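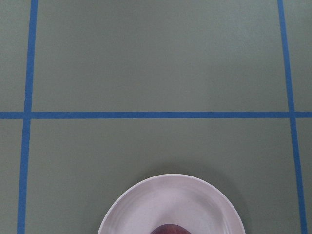

Monday, late morning

Finally got to the Gernside hand-wind that Mercedes Quispe took in before the weekend. It came with no papers and no box, and the seller says it was his uncle's and sat in a drawer in Mamport for years, which I'm inclined to believe going by the smell of the strap! Case back came off with the ball after a bit of persuading. Movement is the Skudisus 24, signed on the bridge, and the screws look as if they've only been turned by somebody who knew what he was doing -- always a nice thing to find.

On the timing machine, dial up, full wind: gaining 87 seconds a day, amplitude poor. I demagnetized it and tried again and it made hardly any difference, so I'm blaming old oil until I've had it apart. Mainspring is tired too. I've asked Valderrama for 2 of them (they're slow in December, and I would sooner have a spare than wait again).

Crown is a later replacement, I'm fairly sure of it, a touch too wide for the case. Mercedes would like to offer on it as it stands and I don't disagree, but please let's hold the figure until the dial has been under the loupe in daylight. The lume at the hour marks looks a shade too fresh to me.

Still to do: strip and clean, check the balance pivots, write to the seller about the crown.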